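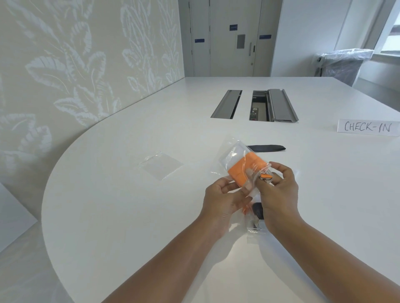 By the Hurniteck bench team | 28 August 2022 | Checklists

Rastlow gaming room, desks and kit, walk-round before reopening

Same sheet as July with comments typed in from the paper copy. 20 stations, front row and back row, plus the counter PC and the console corner. Marked OK, WATCH or FAIL. FAIL means it stays off until someone has signed the sheet.

MAINS AND EXTENSIONS

Plugs and leads, all stations, look and feel
OK. One plug top a bit loose on the back row, screwed up tight, rechecked after.

Extension blocks, no block plugged into another block
FAIL. Back row again, behind the end desk. Somebody added a second block for a phone charger and a desk fan. Fan gone to the store cupboard. Block taken away. Retest done with the one block only, fine.

Coiled leads fully unwound
OK. The reel by the console corner was half wound in, pulled out and clipped along the wall.

Sockets, cracks, scorch marks, wobble
WATCH. Hairline crack in the faceplate behind the counter. Not through to the back as far as I can see. Landlord told. Don't use left hand side til it's swapped.

RCD test button
OK, tripped and reset first time. PCs were all shut down before. Please shut them down before, last time we lost the save folder on the counter machine.

Test labels in date
Mostly. Monitor on tag 703 has no label at all, tag is there, label isn't. Looks like it came off with the cleaning spray. Retested, passed, new label on the back of the stand out of the way.

PCS

Side panels on, all screws
WATCH. Two glass panels held by one thumbscrew each. Spares are in the Flallimex tub under the bench, ask for more when it gets low. It is low.

Intake filters
FAIL on the front row, all of them. Grey felt. Washed, dried overnight on the rack, back in. Back row much better, that's the side away from the door. Suggest front row gets done monthly and back row every other.

Fans, noise, catching on cables
OK apart from one case where the front panel lead was resting on the blades. Tied back.

Temps after a long match on high settings
OK. Nothing that worried us. Warmest was the old Lill box, it always is, it's the small case. Still under what we allow. Do not put it back in the cubby hole under the desk. It needs the gap behind it.

Power supply, smell, whine
OK. Slight whine on one at the menu screen, goes when the frame cap is on. Left cap on.

Burn-in on the replacement board
107 hours without a restart. Happy with that. Signed off.

MONITORS AND ARMS

Arm clamps tight to desk
FAIL on two, front row. Could turn the clamp by hand. Nipped up with the long key. Customers swing these round to show mates the screen and it walks the clamp loose. Check every week, not every month.

VESA screws, all four in
OK. First time ever.

Screens, cracks, bare edges
OK. Small chip on the bezel of one, taped last year, tape still good.

Height, can a shorter player get it down far enough
WATCH. Gas arm on the end seat won't stay down. Creeps up while you play. Adjuster is at the end of its travel. Needs a heavier screen or a lighter arm. Ordered a plain stand instead, not arrived yet.

MICE, KEYBOARDS, HEADSETS

Mouse cables, splits at the strain relief
FAIL on three. Swapped from the spares drawer. One had bare braid showing, cut the plug off and binned. Don't save them "for parts", the drawer is full of parts.

Mouse feet and loose weights
WATCH. If you shake it and it rattles the weight tray isn't home. Push till it clicks. One tray lid missing altogether, so that mouse runs with no weights in until we get a lid. Nobody has complained about it being light.

Keyboards, missing or sharp keycaps
OK. Replaced a few worn ones, left side mostly as you'd expect. Cracked space bar on the counter keyboard, has an edge on it, swapped.

Keyboard feet, both same height
OK. Rubber pads gone from one, stuck new ones on.

Spills
WATCH. Sticky number pad, back row. Cleaned and left to dry, works. Second spill on the same desk. Can we have the lidded cups rule back please.

Headset pads, splits, clean
FAIL, nine pairs of pads past it. Flaking on people's ears and you can't wipe them properly once they split. New pads on all nine. Remember left and right are different on the older ones, angled, fat side to the back.

Volume limit set on each PC
OK. Checked in the admin account not by ear. Two had been turned off, turned back on and password changed. New password in the usual place.

Wireless dongles and charging docks
OK. Docks were warm, not hot. Moved one off the top of a PC case where it had been sat in the exhaust. Wireless stuff goes in the dock at close, please, not left on the chair.

CHAIRS AND FLOOR

Gas lifts and base cracks
FAIL on one, sinks when sat on. Out of use, label on the seat, turned to the wall. Do not lend it to the console corner.

Castors
OK. Hair and fluff cut out of the lot, took ages.

Armrests
WATCH. Bolts working loose, same chairs as before. Thread lock this time, see if that holds up till the next round.

Cables across walkways
OK now. Network cable had come out of its cover by the door. New cover down, taped both ends.

Fire exit clear
FAIL when we walked in. Flat boxes stacked in front of it, up to 20 deep. All to recycling. Was clear when we left and needs to be clear when you open. This one isn't a maybe.

Extinguisher, pin in, gauge in green
OK, the one by the counter and the one by the back row. Back row one was behind a banner. Banner moved.

Emergency lights
OK. Held for the full test.

TO DO BEFORE OPENING

Faceplate behind counter, chase landlord
Plain stand for end seat, chase delivery
Thumbscrews
Weight tray lid, if we cant get one then bin the mouse
Broken chair, collect or dump, decide
Spare headset pads, reorder the angled sort and the flat sort

Also the old sheet had a line for the projector. Projector went back to Rastlow's upstairs room so the line is crossed out here, but if it comes down again it needs its own lead checked and the ceiling bracket looked at before it goes up.

Paper copy is in the red folder under the counter. If you fix something write it on the paper copy too, with the tag number, not just "done".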